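Predlow Housewares — Customer Support
Ticket subject: Briller mug tree leans and rotates when loaded
Product group: Kitchen storage, countertop
Priority: Normal
Status: Resolved, monitoring
Opened: Wednesday, November 27, 2019

Reported issue

The customer, a staff kitchen at the Gandwood office, reports that the Briller mug tree tips toward one side when mugs are placed on the upper pegs first. The customer also reports that the pole turns in the base when a mug is lifted off, and that one peg has come loose. The unit was purchased in March and has been in daily use. No injury was reported. One mug was chipped at the rim and is not part of this claim.

Information requested from customer

The customer was asked to provide the following before further steps were taken:
Weight of a typical mug, empty
Order in which mugs are normally placed
Whether the stand is used on a bare surface, a mat or a tray
Whether the base has been immersed in water or cleaned in a dishwasher

Customer reply

Mugs are a mix of ceramic and enamel. The heaviest ceramic mug weighs 900 grams, which the customer confirmed on a kitchen scale. The stand is kept on a folded dish towel. Staff hang mugs in no set order. The base has been wiped with a damp cloth only.

Assessment

The mug weight exceeds the guidance for this product group. A heavy mug on an upper peg, with nothing on the opposite side, moves the load away from the pole and may lift the far edge of the base. A folded towel makes this worse by giving the base a soft and uneven footing. The turning of the pole is a separate fault and points to a loose center screw under the base.
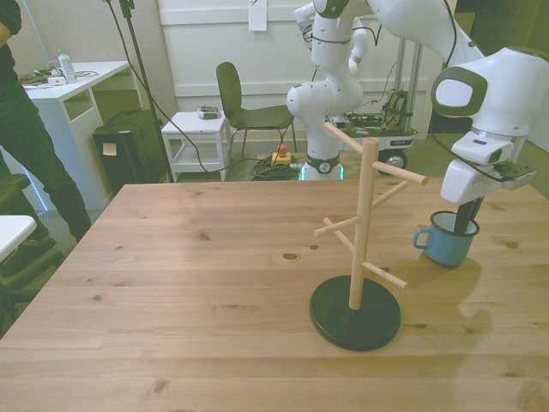

Loading order should be corrected before any part is replaced. The stand is to be placed on a hard, level surface, with all pegs clear at the start. The pegs are set at different heights and angles, so opposite pegs will not match exactly, and the customer should look for the nearest peg on the other side of the pole. With the five pegs empty and a light enamel mug such as the blue one at hand, the first mug goes on a lower peg and the second on the peg most nearly across from it. Upper pegs are filled last and should carry the lighter mugs. Ceramic mugs of the weight reported should be kept on a shelf.

Steps taken

Step 1. Customer removed the towel and placed the stand directly on the counter. Leaning was reduced but still noticeable with one heavy mug on an upper peg.

Step 2. Customer turned the stand over and tightened the center screw with a hand screwdriver. The pole no longer rotates. Customer was advised against using a power driver — overtightening can split the foot of the pole.

Step 3. Customer removed the loose peg, cleaned the old glue from the hole, and refitted the peg with wood glue supplied in the Prieto repair kit. The stand was left unused for 23 hours. The peg was reported firm afterward.

Step 4. Customer loaded the stand in the order given above, using enamel mugs only. No leaning was reported.

Outstanding items

Customer asked whether a heavier base is available as a spare part. It is not offered separately for this model. Customer has been given the option of exchanging the complete stand if the pole works loose again within 3 months.

Customer also asked whether felt pads may be fitted under the base. Thin pads are acceptable if they are evenly spaced and all of the same thickness. Pads already worn down on one side should be replaced as a full set.

Resolution

Fault corrected by customer with guidance. No parts shipped other than the repair kit. Ticket remains under monitoring for 2 weeks and will close if no further report is received. Any reply to the ticket email during that period will return it to the open queue.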